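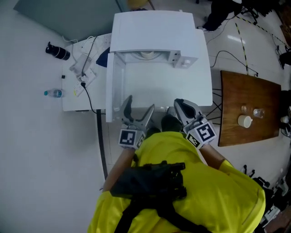 I have been trying to learn Arabic for 17 months now, and I thought it was time I wrote down how it is going, mostly so that my aunt stops asking. The short version is slowly. My teacher, Doaa El Khatib, is patient with me in a way I'm sure I don't deserve, and she has a firm belief that you should learn the words for whatever is in front of you before you go anywhere near politics or poetry. So I've been going round naming things. A white machine with a lid on top and one round knob was good for a whole evening's practice (white, lid, knob, open, shut), and a bright yellow shirt got me on to colours, which behave differently from other adjectives and which I still get wrong when the noun is feminine. Yellow is asfar for a shirt and safra for a car, if you were wondering!

The letters came quicker than I expected. I did three a night at the kitchen table with a mug of tea and one of those exercise books with the wide lines, and by February I could read shop signs out loud, very slowly, without knowing what most of them meant. Qusai at the bakery in Lornasthorpe lets me order in Arabic on Saturdays if there isn't a queue. Last week I asked for 40 flatbreads when I wanted four, and he had started on the second bag before I caught up with myself. I came home with nine, out of embarrassment, and we had them with soup for days.

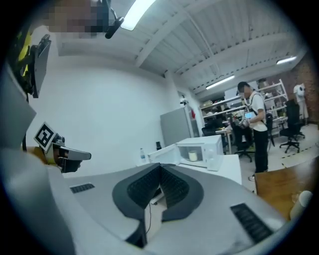

Grey, white and black.

What I find hardest is listening. I can make a sentence if you give me a minute and don't look at me, but when somebody answers at normal speed it all runs together like water — and then I nod, and goodness knows what I've agreed to. Orathai, who sits next to me in class, says she listens to the radio while she irons and lets it wash over her. I've been trying that with the washing up. So far I can pick out the weather and the word for tomorrow.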